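Villham Utensil Caddy: Set-Up and Use
Section 4. Loading the caddy on the table

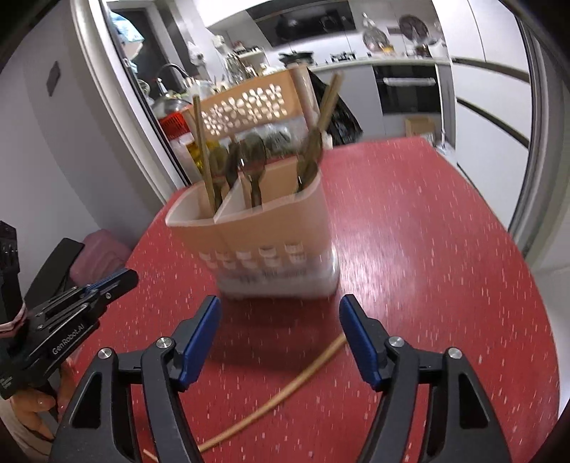 4.1 Before you start

The box says the caddy "organizes any kitchen in minutes." Treat that as packaging. It is a plastic holder with a divided top, a band of rectangular holes and a base, and it will hold what you put in it if you put it in sensibly.

1. Take everything out of the caddy, including the printed card. The card shows 44 utensils in one caddy. We could not repeat this and do not suggest that you try.

2. Set the caddy on a flat table or counter. A round table is fine, but keep the caddy well in from the rim.

3. Press down lightly on one corner, then the opposite one. If it rocks, lift it and check that the base is seated all the way around.

Note: The Prondora dish rack sold alongside this product is not needed. Any rack will do, or none. If you do keep a rack behind the caddy, leave enough room to lift the caddy straight up.

4.2 Loading

4. Start with the wooden spoons. Stand them handle down, bowls up. Some people prefer the reverse, and the holes in the side are supposed to make that work, but a damp spoon bowl at the bottom of any holder dries slowly.

5. Put long chopsticks in a compartment of their own. The left one is as good as any. Hold each pair together at the middle and lower it until the ends touch the bottom.

6. Add tall handles last. They will lean. Turn the caddy so that they lean toward the back or toward a wall.

7. Look over the tabletop for single chopsticks. Bamboo ones roll, and one is easily left lying in front of the caddy while its partner is already inside. Match it up before you call the job done.

Caution: Do not use the caddy for knives. Earlier printings of this guide allowed short knives "point down." That line has been removed.

4.3 Moving a loaded caddy

8. Carry it from below with both hands. The upper part is not a handle, whatever the Mercado catalog says.

9. Keep it away from the stove. Next to the sink is a better spot, although bottles of cooking oil tend to collect there too, and an oily base slides.

4.4 Cleaning

10. Empty the caddy and rinse it in warm water with dish soap. Run a small brush through the holes from the inside.

11. Let it dry upside down before reloading. The claim of "1,000 washes without clouding" comes from the supplier. We have no test report for it — only the sticker.

Note: Tove Ravn, who revised this section in May, asks that readers report cracked bases in writing and give the part number, 282. Write to Mogens Mikkelsen at the Toston parts desk. Replacement bases are sold separately.

Continue to Section 5, Wall mounting, only if your box included the bracket.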